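Please Write Down the Part About the Ink

I have now read the Clokow good practice code for tabletop robots twice, which I believe puts me in a small club. It runs to 139 clauses. It has a clause on cable routing and a clause on the height of the table. It has eight clauses on who may stand where while the arms are moving, and I have no quarrel with any of them, having once been hit in the elbow by an arm that was only going home.

The word "mess" appears nowhere. Neither do "spill," "stain," "smear" or "wipe." As far as the code is concerned, robots work in a world of dry, clean, square things, and when they are finished with one dry, clean, square thing they go on to the next.

I bring this up because a fair amount of the work people now want from a pair of arms on a table is sticky. Food is sticky. Glue is sticky by design. And then there are the jobs that look like a vacation next to a factory line, such as putting a seal on a page. A person presses the stamp in the red or orange paste, presses it on the paper, lifts it straight up and goes to lunch. For two arms it is a small course in everything the rules leave out.

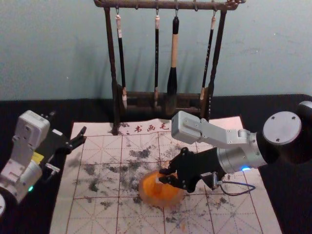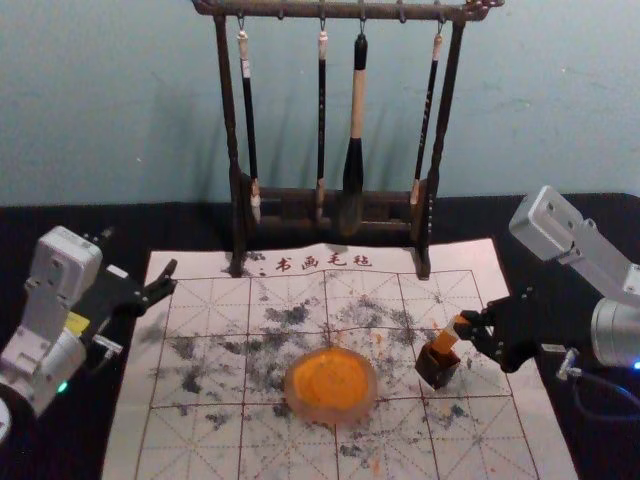 Two arms at a calligraphy setup, with the brushes racked behind and the grid well smudged. The stamp is in the right gripper in the second picture.

Look at the state of that grid and tell me which clause covers it. I can tell you which ones come close. One says the work surface shall be "suitable." Another says tools shall be "maintained in good condition," a phrase I have also seen on the wall of a rental car office. Neither says how much old ink may be under the job before somebody has to change what is under the job.

The usual answer, and I have had it from people at Nillow and at Pronura, is that this is common sense. I like common sense. I have also seen what it does between one shift and the next. The morning crew thinks a smudged mat is a lived-in mat. The afternoon crew thinks it is a disgrace and swaps it out. In December I sat through a review where results from one table had drifted for weeks, and up to 100 runs had to be set aside while grown adults argued over whether the surface had been "dirty" or "normal dirty." Both sides had followed the code to the letter, and both had the paperwork.

So let me propose some rules. There are five of them and they would fit on an index card.

First, say what clean means for this job, with a photo. Tape it up by the table. If the job is a stamp on paper, clean may mean spotless. If the job is practice on a mat that gets used over and over, it may mean something a good deal more relaxed, and that's fine, as long as it is on the wall.

Second, give the messy stuff a home and say how far from home it may go. Paste belongs in its dish. A stamp that has been in the paste counts as messy stuff until wiped.

Third, name who wipes the fingers. I mean the gripper's fingers, though the other kind could use it too. A person who gets paste on a thumb knows it at once. A gripper will carry it cheerfully to the next ten objects.

Fourth, decide ahead of time what else may be on the table. I am in favor of brush racks. They are handsome, and real desks have things on them, so an arm that can only work on a bare one isn't much use to me. But anything standing within reach should be on the list, with a note on whether touching it is a shrug or a stop.

Fifth, record a bad impression as a bad impression. A crooked or half-inked seal is still a result. The Mensah checklist, which I otherwise admire, has a box for "completed" and a box for "not completed," and I have watched some truly ugly work go into the first one.

I can hear the objection that this is fussy, and that a field with 139 clauses doesn't need 144. Fine. Take five out. I would start with the three that define "table," and I'd happily give up the one requiring that all notices be posted "in a noticeable manner." That leaves one to find, and I am open to bids.

What I would not accept is another round of edits to the clauses on standing. We know where to stand. The comment period for the next version closes 3/10/26, and the form has a box at the bottom marked "other." Put the ink in there. I've already sent mine, and I'm told it was longer than the box.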